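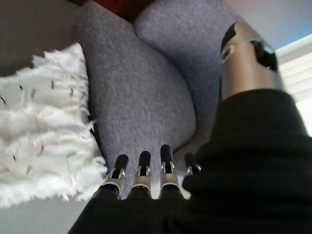
# Memard: soft items in a furnished bedroom

Data card for the Memard recordings, kept by Tomás Serrano and Amândio Baptista. Last revised December 2025.

## What the set is for

We wanted to know whether a two-handed robot can tidy a bedroom well enough to be left to it. Our short answer is not yet. Hard, boxy things are mostly fine. Soft things with no fixed shape are where the work is, so that's all this set covers: cushions, throws and loose bedding, on and near ordinary furniture.

There are 67 episodes in 8 tasks. Each task has a written goal such as "put the item on the seat" or "clear the floor in front of the chair". Views come from the head and from the hands.

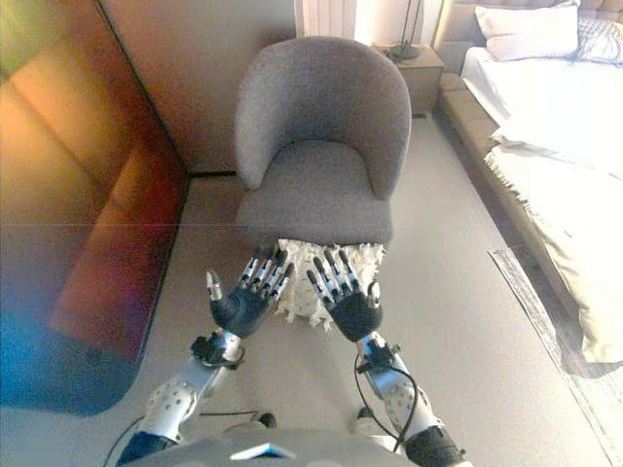 Episodes are stored one per folder under `memard/`, with joint positions and hand states in the same file. The operator's notes are in `notes.txt` and haven't been tidied up. Spelling varies.

## Labels

- `goal_met`: yes, no or partial, judged by Amândio from the head view
- `contact`: which hand touched the item first
- `retry`: number of fresh attempts before the episode was stopped
- `surface`: carpet, rug, seat or bed

"Partial" covers a lot. A cushion that ends up on the seat but face down is partial. So is a throw left hanging over the arm of a chair.

## Known problems

Low items near the front of an armchair are the hardest task. The hands have to come in under the seat edge, and they often hide the item from the head view just when it's needed most. Use the hand views for these.
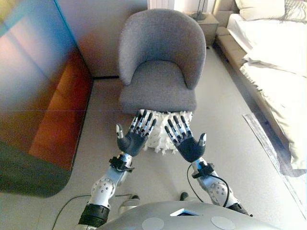 Grey upholstery is also a nuisance for the Penel segmenter, which tends to merge the seat and the backrest. We fixed the masks by hand for 4 of the tasks and left the rest as they came out.

Fringes and long pile throw off the grasp-point labels. Treat those as a rough guide only.

## Not covered

Folding, making the bed and anything involving water. Lighting is whatever came through the window, so colour shifts between episodes.

## Changes

- v2: `surface` label added, duplicate episodes removed
- v1: first release, May

Corrections go to Tomás through the Iltent tracker.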